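Andstead water rates going up in October, meeting runs long

ANDSTEAD, 25/03/2019 - Water bills in Andstead will go up by 12 percent starting in October. Council passed it last night after a long public hearing. Vote was close. Two members wanted to wait for the state grant decision, didn't get their way.

The money goes to the Nasten Road main, the old cast iron line that feeds the east side. It has broken 56 times since the town started keeping track, most of them in cold weather. The last break shut off water to 204 homes overnight and left Bonham Street iced over by morning. School opened late. The bakery on the corner didn't open at all. 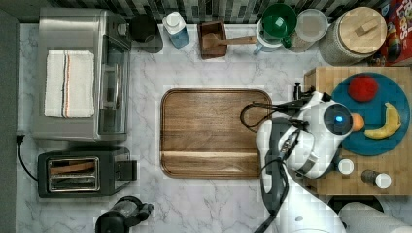
Average household will pay a few dollars more a month, according to the town's handout. Bigger users pay more, including the laundromat and the car wash, both of which sent letters against. Base charge stays the same. Sewer rates not touched this time, though the handout says they get looked at again next year.

Work on the main is set to start once the ground is dry. Keskin Utilities has the contract, lowest of the bids opened last month. The company plans to go block by block from the pump house down to Bonham Street, with one lane kept open. Parking will be pulled on the even side first, then the odd side. Signs go up a day ahead. Trash pickup stays on the regular schedule but carts may have to go across the street.

Residents on the line will get a door hanger before any shutoff. Planned shutoffs are during working hours and water should be back by supper. Run the cold tap for a few minutes after, town says, and clean out the faucet screens if the flow looks weak. Cloudy water is normal for a short while. Brown water, call the office.
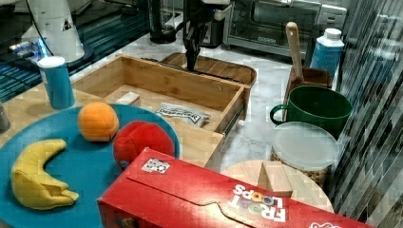
Will anyone have to pay for a new line to their own house? The town covers everthing from the main to the curb valve, and the piece from the valve to the house stays with the owner, same as now. Owners who want that piece replaced while the street is open can sign up at the town office and will be billed at the contract price. Payments can be spread over 2 years. Sign-up sheet is at the front counter, not online yet.

Lead was the other big topic. The town's records show copper on most of the street but the records are spotty before the sixties. Crews will check each conection as they dig and leave a note with the owner either way.

Discount for seniors stays in place. Forms from last year carry over, no need to file again unless you moved.
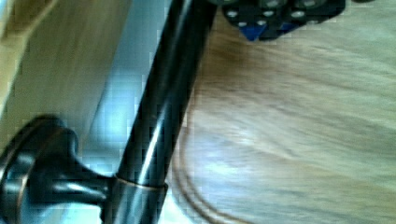 A Bonham Street resident told the council she had boiled water three times this winter and would gladly pay the increase if the digging started tomorrow. Another speaker asked why the main was skipped when the street was paved, and said the town would now be tearing up good blacktop. Town staff answered that the paving was county money and couldn't be used for pipe.

New rates are posted at the town office and the library. Next council meeting takes up the parking plan for the Nasten Road work, open to the public, side door.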